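Bangles out of the drawer, finally!

I have been putting off the bangle drawer since August. If you've read this blog for any length of time you know the drawer I mean, the deep one under the mirror that makes a noise like a cutlery tray when you open it. Well, it is empty now, and I am so pleased with myself that I'm writing this with a cold cup of coffee next to me and the dust cloth still over my shoulder.

Some background for new people. I started buying bangles at flea markets when I was in college, mostly plastic ones, because they were cheap and they came in every color. Then I got into glass, then resin, then a short and expensive silver phase. There are 58 of them now. I know because I laid them all out on the bedspread in rows, and the last row came up two short of 60, which bugged me more than it should have (there may be a trip to the Zavala market in my future).

The big lesson from the old drawer was scratches. Everything had been rolling around together for years, metal on plastic, glass on glass, and some of my favorites had gone dull on the outside edge. A couple of the older resin ones had picked up color from a red painted wooden cuff that I should never have put in there. The cuff now lives alone in a sock. It's a nice sock!

So the new system is shallow boxes. I'd been saving lids and gift boxes for ages without any plan for them, and they turned out to be just the thing. Low sides mean you can see everything at once, and you aren't digging. I sorted by material first and then by how much I wear them. The metal ones went into a long Trekard tray I had bought for paint tubes and never used. The chunky wooden ones are in a fabric bin from Kederar, where they can bang into each other all they like.

The pale ones were the part I was looking forward to. I have a real weakness for anything milky or see-through, and I had forgotten how pretty they are when they aren't buried under twenty other things. Against a white lining you get all the little tints, a bit of gray or lavender that you'd never catch on a dark dresser top. I spent far too long just turning them toward the window. 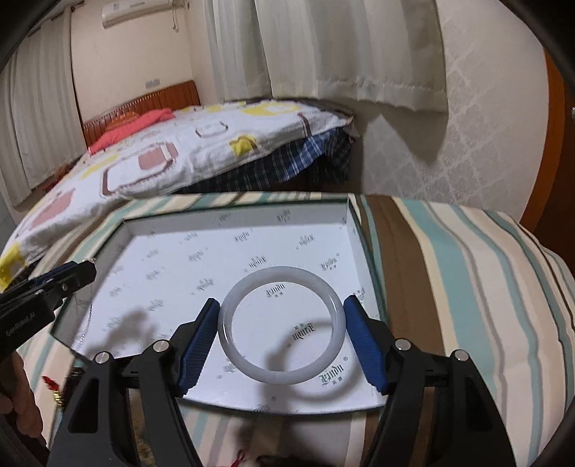 How do you clean a pale bangle when you aren't sure what it's made of?

Lukewarm water, one drop of plain dish soap, and a soft cloth, then dry it right away. Skip vinegar, rubbing alcohol, jewelry dip and toothpaste, and don't leave it soaking. That routine is gentle enough for most glass, resin, plastic and stone, though I'd keep water away from anything with glued-on parts or a painted finish.

I did the whole pale group that way, one at a time, with a folded towel in the bottom of the sink in case I dropped one. I have dropped one before. It was glass and it was my favorite and I'm still not over it.

While I was at it I checked each one for chips by running a cotton ball around the edge. If the fluff catches, there's a rough spot. Two of the glass ones caught, so they've gone into a separate envelope and I won't be wearing them until I decide what to do. I'd love to hear if any of you have had a chip smoothed by a jeweler and whether it was worth the money.

For storage I'm keeping the see-through ones flat, in a single layer, with a strip of felt between neighbors. Stacking looks gorgeous, I know, and I had a stack of them on a Pendix stand for a whole winter, but every time I wanted the bottom one I had to take off all the rest, and so I wore the top one every day and ignored everything else. Flat is better for me. I also keep them off the windowsill, as some plastics and resins yellow in strong sun, and I have one sad cream-colored example that used to be white.

The whole job took an afternoon and most of an evening, including a break to try on all the green ones at once (eleven, up to the elbow, very loud). Seven bangles are in a bag for my cousin's girls, who have smaller wrists than I do and will get a lot more wear out of them.

Next up is the earring situation, which involves a lot of singles and an egg carton. I'll post that one when I've found at least a few of the missing halves.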